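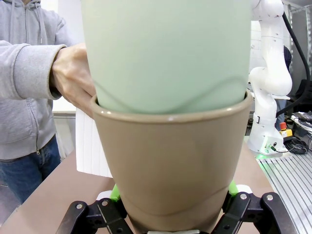 Cahier d'émaux, septembre, émaux de cendre, suite

Ouverture du four à 7 h, encore tiède en bas. J'étais venue pour jeter un coup d'œil et je suis restée accroupie devant la porte jusqu'à l'arrivée des autres. La cendre de frêne marche ! Pas partout, pas sur toutes les terres, mais sur le grès Gadholm il y a enfin ces coulures fines qui se rejoignent au pied de la pièce, avec le fond brun qui perce entre les filets. Je n'avais vu ça que sur les vieux tessons de la boîte Stankevičius.

Pour mémoire, la recette 2522 dans sa version actuelle : cendre de frêne, feldspath potassique, un peu de kaolin, silice en complément. J'ai pesé 500 g de matière sèche, tamisé à 200 mesh, deux passages. Le deuxième passage est pénible (la cendre fait des grumeaux gras qui bouchent la toile) mais les tessons tamisés une seule fois ont des points noirs partout, surtout sur les arêtes. On garde les deux passages.

Cuisson en réduction, cône 9 bien couché sur l'étagère du milieu, à peine penché en bas. Le Jernora chauffe toujours de travers, et pour une fois ça m'arrange : les tessons du bas donnent un vert pâle, mat, presque poudreux, ceux du milieu sont satinés et tirent vers le taupe. Même seau, même trempage, même terre. J'adore.

Lavage de la cendre. J'avais un lot lavé trois fois et un lot non lavé, pris dans le même sac Kalwood. Le non lavé est plus vif, il coule plus, et il attaque les mains comme pas permis : gants obligatoires, je le note en gros sur le seau. Le lavé est plus sage et se laisse poser au pinceau. Pour les bols, je pencherais pour le lavé. Pour les vases, j'ai très envie de l'autre, quitte à poncer quelques pieds.

Épaisseur : tout se joue là. Un trempage court, on obtient un jus brun un peu triste. Un trempage long, c'est superbe jusqu'à mi-hauteur et ensuite ça descend sur la plaque. Le bon compromis, pour l'instant, c'est un trempage court de toute la pièce puis un second du col seulement, la pièce tenue à l'envers. La réserve du haut nourrit les coulures et le pied reste propre.

Pour les cache-pots, la question est différente : la lèvre est épaisse, l'émail s'y amincit en fondant et la teinte s'éclaircit au bord. J'aime bien cet effet, je ne chercherais pas à le corriger.

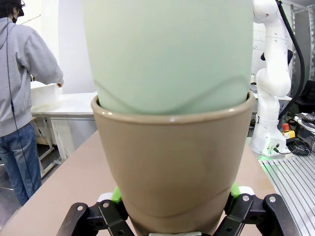 Karlijn Peeters trouve que je vais trop vite en parlant de compromis : pour elle, tant qu'on n'a pas mesuré la densité du seau avant chaque trempage, comparer des durées ne veut rien dire, la cendre retombe au fond pendant qu'on discute et le dernier tesson trempe dans de l'eau trouble. Elle propose d'ajouter un peu de bentonite et de refaire toute la série.

Elle a raison pour la densité, et ça m'agace de ne pas l'avoir fait. J'ai ressorti la fiole et la balance, elles restent désormais à côté du seau. Pour la bentonite j'hésite encore, j'ai peur de retrouver le retrait qui nous avait ruiné la série au talc (l'émail s'était enroulé en petites perles, joli de loin, coupant de près). Essai sur un seul petit pot de barbotine avant de toucher au grand seau.

Superpositions. Romana Vrabec a posé la 2522 sur l'engobe au manganèse et il s'est passé quelque chose de très beau : des filets ocre, presque dorés, et une matière plus profonde que tout ce qu'on a sorti ce mois-ci. Sur l'engobe blanc, par contre, c'est plat. Sur terre nue chamottée, on a des piqûres, sans doute des gaz qui n'ont pas fini de sortir ; un palier plus long en fin de montée devrait aider. 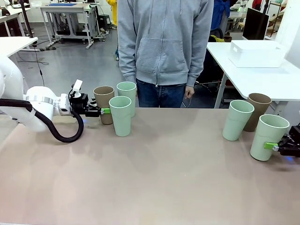

À faire pour la prochaine fournée

Noter la densité avant chaque trempage, au crayon, au dos du tesson.
Mettre des montres à l'étagère du haut aussi, on n'a aucune idée de ce qui s'y passe.
Refaire l'engobe manganèse de Romana, masque et hotte.
Palier prolongé pour la terre chamottée.
Redemander un sac à Kalwood, du même frêne si possible. Le nouveau lot ne donnera pas pareil, alors garder un bocal de l'ancien comme témoin.
Repasser de l'enduit sur les plaques du bas, il y a deux coulures à meuler.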